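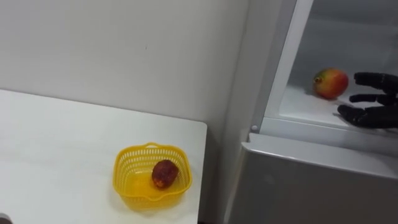 Substitute teachers and sick days - what does your school do?

Tolik
I am covering a Year 3 class since August and I woke up with fever at 5 in the morning. The office told me that if I do not come, I lose the day and also the booking for tomorrow. Is this normal? The school has 262 pupils and only two names on the cover list.

Kokico
Normal, yes. Fair, no. My agency pays nothing for the first 3 days.

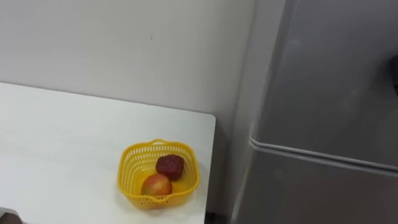
I went in once with a bad stomach and had to leave the class before lunch. The head was more angry than if I had stayed at home.

Yoo
I do not agree with Kokico that it is unfair. You are paid more per day exactly for this risk. I put aside a little every month - some 18 pounds - and I don't worry.

Tolik
More per day? Not in my contract.

Fulletti
Yoo, this depends very much on the agency. Mine pays less than a permanent teacher gets. 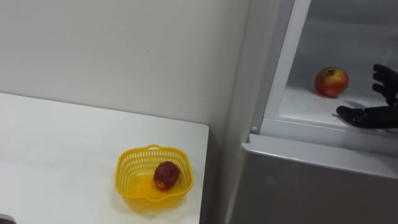 Tolik, ask them to write the rule about the second day in an email. In my old school the office said the same thing on the phone, but it was not in the papers.

Yoo
OK, the email is a good idea. The rest I still think.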